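Doors I Have Apologized To

Thursday, March 11, 2021

I moved into the old end of Sastville last July, into a house that claims to date from 1784. It has 34 doors if you count cupboards, and during my first winter I had occasion to count cupboards. Most of them don't close. The ones that do close don't open again without a shoulder.

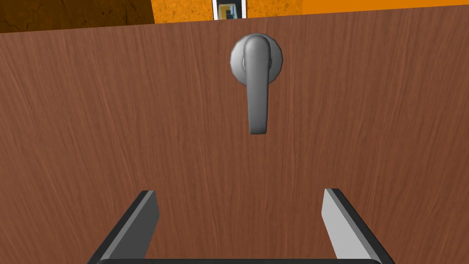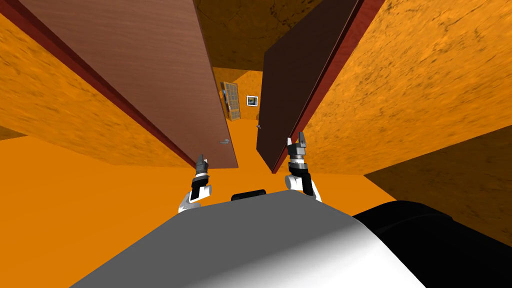 A flat door with a lever handle, and two doors open at the far end of an orange passage.

My trouble began with the pantry. It swelled shut in November with all the coffee inside, and I spent a morning talking to it the way you'd talk to a cat under a porch. I tried candle wax on the edge. I tried a butter knife. In the end I went out and bought coffee, which now makes two of us hoarding it.

The hardware store on Bettencourt Street sells a planing tool for people who know what they're doing, and they sold one to me anyway. I took a little off the pantry door, then a little more, then went to lunch feeling pleased. By the first dry week of January the gap was wide enough to pass a sandwich through. The door now opens whenever a truck goes by.

After that I called in a carpenter from Rurnov, two towns over. He walked the whole house with a pencil behind his ear and quoted me $3000, and said that was if the frames were good. He didn't say it like a man who thought the frames were good.

So I'm living with it. I've put felt pads on 4 of the worst ones, and the bathroom has a hook and eye that guests find alarming. The bedroom door sticks only when it rains, so I know the weather before I've opened the curtains. Right now it won't budge at all, and the laundry is still on the line.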